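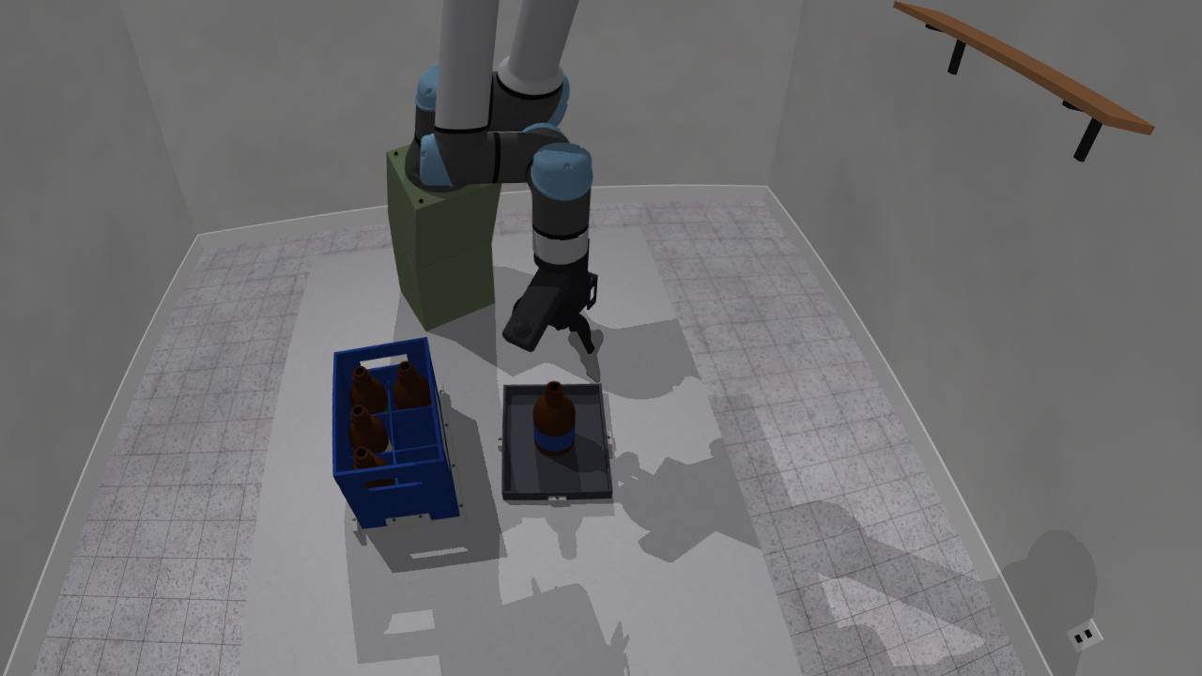 Fig. 1. Simulated cell for the bottle exercise: arm on pedestal, divided crate, tray.

Workshop Courses > Build Your Own Arm > Handout 3

Reading time: 3 min

Filed under: Simulation before sawdust

Handout 3: What the simulator will and won't tell you
Notes by Wendy Rudd for the Mikwood shared workshop, October group

Last session Tanveer Niazi asked whether we could skip the simulator and bolt the arm to the bench. I have some sympathy. I have watched people spend a whole winter polishing a virtual room and never cut a single bracket. Still, you will do this step, and you will do it with a suspicious mind.

The exercise

The task is to move bottles between a divided crate and a tray, one at a time, with a two-sided gripper. It sounds dull. It has most of the problems you will meet at home: a tall thin object, a narrow opening to come down into, and compartment walls that punish a sloppy approach. In Fig. 1 the tray has one bottle on it, the crate still holds others, and the gripper is empty. Use that as your layout.

Arm placement first. The pedestal stands near the back wall and the arm reaches up and over, so the wrist can point straight down. Copy that. Two people in the last group mounted theirs low and at the front because it looked tidy, then found the elbow had to pass through the crate to get at the far compartments. The simulator let them do it, too. Collision checking was off.

Check that yours is on. Do it now.

Things I don't believe

1. Success rates. Rongrong Tang ran the Arango planner on this task and got 91 percent. Fine. Then she moved the crate by 3 cm without telling the planner and the number dropped to 44. The second number is the one I'd write on the whiteboard. Anybody quoting the first without the second is selling something.

2. Friction. A simulated bottle has whatever grip you typed in. A real one may have condensation on it, or a label coming loose. Try at least two friction values and write both in your log.

3. Lighting. Our shadows are crisp and they stay put. The workshop has a skylight and one tube that flickers. If you plan to find bottles with a camera, don't tune it on renders alone.

4. Weight. The default bottle file is empty glass. Do you plan to move empties at home? Then leave it. If not, change the mass before you size your shoulder motor, and expect to be unhappy with the motor you already bought.

5. "Plug and play" joint kits. The Grileck joints are decent and I own a set. The backlash on mine was worse than the value in the model file we were using. Measure your own with a dial gauge and a long stick. Maribel Rivadeneyra has the gauge and will lend it if you bring it back.

What to do before Handout 4

Run the pick 20 times with the crate where the planner expects it, then 20 more with the crate nudged. Record every failure by kind: missed the neck, hit a divider, dropped, tipped at the tray. "Didn't work" is not a kind.

Save the logs in the Plultell folder under your own name. Katherine Mosquera reads them and will send back any that contain only successes.

Bring a printed sketch of your real bench with measurements, including anything on the wall the elbow could reach. Shelves count, and so do outlets if you'll have cables trailing near them.

Open question, and I don't have an answer: how much simulation is enough for an arm that will sit in a garage and move bottles on weekends? My own guess is two evenings. Tanveer says none. Bring your logs and argue it out with him.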